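Revised practice note sets reporting rules for simulated manipulation tests

2021-03-23

The Meltholm working group on manipulation testing has released the second edition of its practice note on simulated trials for robot arms. The note covers articulated household objects such as drawers, cabinet doors and lidded containers. It replaces the first edition, which dealt only with pick-and-place tasks and did not address contact with handles.

The main change concerns what a laboratory must report when it publishes a success rate obtained in simulation. Under the first edition a single percentage was sufficient. The new text requires the number of trials, the range of starting positions, the randomization settings and the criterion used to decide that a drawer counts as open. Results based on fewer than 200 trials per task must be labeled preliminary.

"Two groups could report the same figure for drawer opening and mean different things by it," said Gertraud Wyss, who edited the section on articulated objects. "One counted any movement of the drawer front. The other wanted full travel. Neither was wrong under the old wording."

The note now defines three stages for a drawer task: approach, grasp and pull. Each is to be scored separately. A grasp is recorded as valid only if both fingers are in contact with the handle and the contact is held for 15 consecutive simulation steps. Closing on the drawer front, or hooking the handle with one finger, is logged under a different code and may not be added to the grasp total.
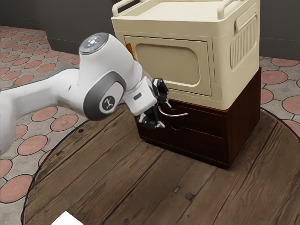 Handle geometry receives its own clause. Bar handles, knobs and recessed notches must be listed as separate object classes, and a result for one class may not be cited as evidence for another. Laboratories are also asked to state whether the collision shape of the handle matches the visible shape. Simplified collision shapes are permitted – they are common where computing time is limited – but the simplification must be declared and the maximum deviation given.

A further clause deals with scene content. Floor texture, wall color, lighting and objects placed on or next to the furniture are to be varied during training and recorded during evaluation. Henryk Krajewska of Stelton, whose team supplied part of the test data, said the clause followed from a comparison run last May in which a policy trained against a plain background lost 36 percentage points when the floor was changed to a patterned one. The geometry of the task was identical in both conditions.

Objects stacked on the furniture must be given a mass and a friction value, even where the arm is not meant to touch them. The drafting group found that these were often left at the default setting of the simulator, with the result that the cabinet either slid when pulled or behaved as if it were bolted to the ground.

The note does not set a threshold for moving from simulation to hardware. An earlier draft proposed one, and it was removed after comments from Chu and Mutis, both of which argued that a fixed figure would be read as a safety limit. The published text says only that simulation results do not replace a risk assessment of the physical workcell. It recommends at least 20 supervised hardware trials at reduced speed before any unattended operation.

Kirstin Skinner, who represented Mutis in the drafting group, described the outcome as workable. She said the reporting form was longer than her company would have liked and that the entries for contact parameters would need guidance for smaller laboratories.

The form is attached to the note as Annex B. Laboratories that reported under the first edition may continue to do so for work already in progress, provided the edition is named. Comments on the annex should be sent to Senga Haldane at the Meltholm office.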